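Ticket 701: Open day demo cell, simulator view and rack handling
Queue: Demonstrations and visits
Raised by: Lindsay Ngata
Assigned to: Trinh Cao
Priority: High until Wednesday, then normal
Status: Resolved, one follow-up open

Lindsay Ngata, 9:10 am
The Okell visitors are booked for Wednesday and the plan is to run the simulated cell on the lobby screen before we take them through to the lab. I did a dry run of the Sallora demo this morning and have three problems.

1. The demo stops after the first rack pick with "target pose out of tolerance". It did this on four runs out of five.
2. The shadows on the wall have blocky, stepped edges. Very noticeable on the big screen.
3. The tray labels can't all be read from the overview camera. Digby wants to point at them during his talk.

Overview still attached.
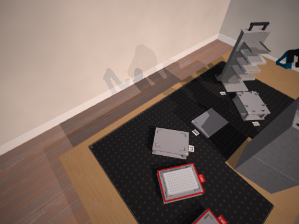

Overview camera, start of bench layout check. Stepped shadow on rear wall, tall gray rack at top right, red-rimmed trays at the bottom.

Trinh Cao, 9:45 am
Thanks. Taking item 1 first as it blocks the demo. Can you tell me which scene file you loaded and whether you changed the speed slider? The demo script expects 70 per cent.

Lindsay Ngata, 9:52 am
Loaded the one on the shared drive called openday_bench. The slider was at 100. I didn't touch it, so it must have been saved that way.

Trinh Cao, 10:30 am
Reproduced at 100. At 70 it got through three picks and then stopped with the same message, so speed makes it worse but isn't the cause.

Checked the log. The rack pose in the task file and the rack pose in the scene file don't agree. The fixtures on the mat were each turned by a small random angle when the layout was generated, and the task file still has the older square layout. The planner copes if the difference is small. For the rack it's outside the limit.

Steps taken:
- Backed up openday_bench.
- Exported fixture poses from the scene and imported them to the task file.
- Set the slider to 70 and saved.
- Restarted the Brillora planner service. It caches the old poses if you only reload.

Running a batch now.

Trinh Cao, 11:40 am
Batch of 200 picks finished. No tolerance errors. Grip force and approach height left at defaults.

Digby Gilchrist, 11:55 am
Good news. Can the visitors see the gripper close up? In the last demo they were looking at the whole bench and couldn't tell what was being held. There will be a school group as well as the Okell people.

Trinh Cao, 1:15 pm
Yes, there's a wrist view already set up in the scene. I'll bind it to key 2, with the overview on key 1. Still from the wrist view below, with the rack in the fingers.

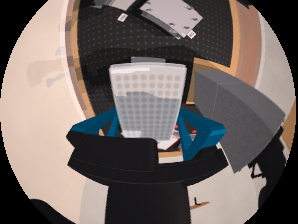
The wrist view uses a fisheye lens model, so straight edges towards the outside will bend. Please don't log that as a fault. The thing to check before each session is the grip. Both blue fingers should be up against the side walls of the clear rack, one on each side, as they are in this still. If one finger is standing off, press Reset Scene and start again. Don't try to nudge it with the jog keys while visitors are watching, as the planner will lose its place and you'll need a full restart.

Ewan Hoani, 1:40 pm
I'm on the lobby screen from 10 am on the day. Does Reset Scene put the speed back to 100?

Trinh Cao, 1:48 pm
No, it keeps the saved value. Only reloading the scene from the old copy would do that. I've moved the old copy to the archive folder so it can't be picked by mistake.

Trinh Cao, 2:35 pm
Item 2: shadow map resolution was on the low preset. Raised it one step and the stepping on the wall is reduced. One step higher again and the lobby PC drops frames when the arm moves, so I've left it there.

Item 3: label size is fixed by the fixture models and I don't want to alter those this week. Ruby-Lee Kingi is making a printed sheet of the bench layout with the labels typed out large. Digby can hand these out.

Lindsay Ngata, 3:20 pm
Retested on the lobby PC. Five runs, all completed. Keys 1 and 2 both work. Shadows are acceptable from where people will be standing. Happy to close items 1 and 2.

Ruby-Lee Kingi, 3:50 pm
Layout sheet is on the shared drive. I've printed 100 and they're in the tray at reception. Digby, please check the fixture names match what you say in the talk.

Digby Gilchrist, 4:05 pm
Checked, they match.

Trinh Cao, 4:10 pm
Closing items 1 and 2. Item 3 closed with workaround. Follow-up opened for larger labels in the fixture models, assigned to me, due January.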